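Who Pays for the Gripper? Valtteri Juntunen on buying robots for the dish return

Valtteri Juntunen keeps his spreadsheet open the whole time we talk. He plans equipment purchases for Sultgate, which runs cafeterias and coffee counters in office buildings, and since March his main headache has been a proposal to put robot arms at the dish return. The arms would pick up the cups and saucers and bowls, leave the trays in a stack, and do it through the lunch rush.

He has not signed anything. I asked him if he was going to.

"I don't know. I know that's a boring answer for you. But I've had three versions of the quote and every one had a different thing missing from it."

The quote comes from Larkeo, and the product is a cell called the Zillance: one arm, a stand, a camera, a controller and a license. Juntunen has no quarrel with the price of the arm. His trouble starts one line further down, where the quote says "task setup" and gives no number.

"So I called and asked, what is task setup? And they said it's the part where the robot learns your dishes. Fine. Who teaches it? Well, your people do, with our guidance. How long? It depends. You try putting 'it depends' in a budget request and see how far up the building it gets."

What task setup means, when pressed, is demonstrations. Somebody holds a gripper in their hand, with a camera on it, and goes to the table and does the job. Then does it again with the cup in another spot, and again with another tray. The recordings go into the training. The gripper in question isn't made by Larkeo at all. It comes from a small shop called Lukáč, and it appears on the quote as an accessory at 400 dollars, one unit, with a spare set of fingers as an option nobody had ticked.

Juntunen ticked it. "They're black blocks with holes in them. You bang them on tables all day. Of course you need spares."

The trial is being run on a plain table with dishes bought for the purpose. Maëlle Lévesque, who does most of the recording, chose them herself, and she was the one who brought in the tray with the rabbit on it.

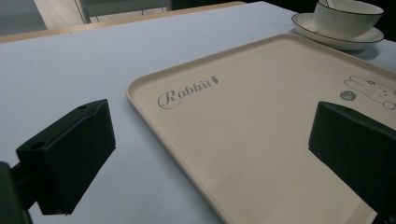
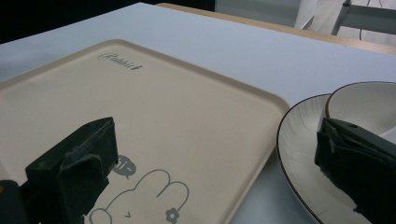

Page last changed: 22 August 2021

I said it looked like a nice enough job, moving cups around.

"For an hour," Lévesque said. She had come in partway through to get a cable and stayed. "After an hour you start rushing, and then the recordings are bad, and you don't find out until later that they're bad."

How many has she made? Juntunen had the number before she did: 1306, as of the last time he asked. He keeps track of it because it is the only thing in the project that he can turn into wages. He will not tell me the hourly figure, but he says that when he multiplied it out, the recording had already cost more than the stand and the controller put together.

"And that's on one table," he said. "With a pale top. Our real counters are steel, some of them. Some are dark. I asked Larkeo if the work carries over. They said it should carry over to a large extent. I wrote that down exactly, 'to a large extent.' I've got it here."

Lévesque is a little kinder about it. She thinks some of it will carry over. A saucer is a saucer, she says, and the dark line around the rim on these probably helps, although she can't prove that. She worries more about the cup standing on the saucer. Do you take the cup first and then go back? Do you lift them both? People do it either way without thinking. "I have to pick one and stick to it. I changed my mind early on, so the first batch does it differently from the rest. I told Valtteri that, and he made a new column."

"I did make a new column," he said.

I wanted to know why a catering company was doing this work in the first place. Couldn't Larkeo deliver a machine that already knows what a cup is? Juntunen had asked the same thing. The answer he got was that a ready-trained package existed, at a higher price, covering what Larkeo calls standard tableware. He asked for the list of standard tableware. It took a while to arrive. Wide cups with a ribbed side weren't on it, and neither were trays with anything printed on them.

"Now, does a drawing of a rabbit bother the robot? Maybe it doesn't. I'm not an engineer. But if it's not on the list and the thing drops a bowl, I know what the email is going to say."

He has a habit, picked up from years of buying dishwashers, of asking every supplier what breaks first. Dishwasher people answer at once, he says, because they carry the parts in the van. Larkeo's salesman said nothing in particular. Lukáč, to its credit, said the fingers, then the screws that hold the fingers, then the camera mount. It also said that a set of fingers would last 600 hours of ordinary use, and added in the same email that it had never really tested this.

"That's the best email I've had in the whole process," Juntunen said. "I can plan with that. I cut it in half and I plan with that."

The lease is what he likes least. It runs 24 months, with the software license tied to it. If the arms go back, the recordings stay with Sultgate, but in a format that he has been told is 'mostly open.' Lévesque made a face when he said it. She has opened the files on her own laptop and could get the video out. The rest, the finger positions and the movement of the hand, she could not get out cleanly. So a good part of what they have paid for in wages might be of use to one supplier only.

Had he raised this? Twice. There is now a sentence in the draft contract saying that Larkeo will "support reasonable requests for export." He wants the word "reasonable" taken out. It had not been taken out when we spoke.

I put it to him that he sounded like a man looking for a way to say no. He didn't like that much.

"If I wanted to say no I'd have said it in March. It would have been easy. I want somebody to show me the whole cost on one page. The arm, the gripper, the fingers, Maëlle's time, the next table, the table after that. What we do if we change cups. We change cups all the time! Somebody upstairs sees a nice cup and we change cups."

He has drafted that page himself in the end. There are two versions, one where the recordings carry over to the steel counters and one where they have to be made again. In the first, the arms pay for themselves before the lease is out, just barely. In the second they never do. He has sent both to his managers with no recommendation attached, and one of them wrote back asking which was the real one.

For anyone else holding a similar quote, he had a few things to pass on. Get the hours of recording written in as a number, even a bad one. Ask to see the files, and have someone on your own side open them. Order the spare fingers. Don't let the trial run only on the nice table.

Lévesque had found her cable by then and was on her way out. I asked if she would buy the thing, if it were her money.

"One arm," she said. "Not the lease. And I'd want to do a week on the steel first."

The steel counter session has been put on the calendar and moved once already.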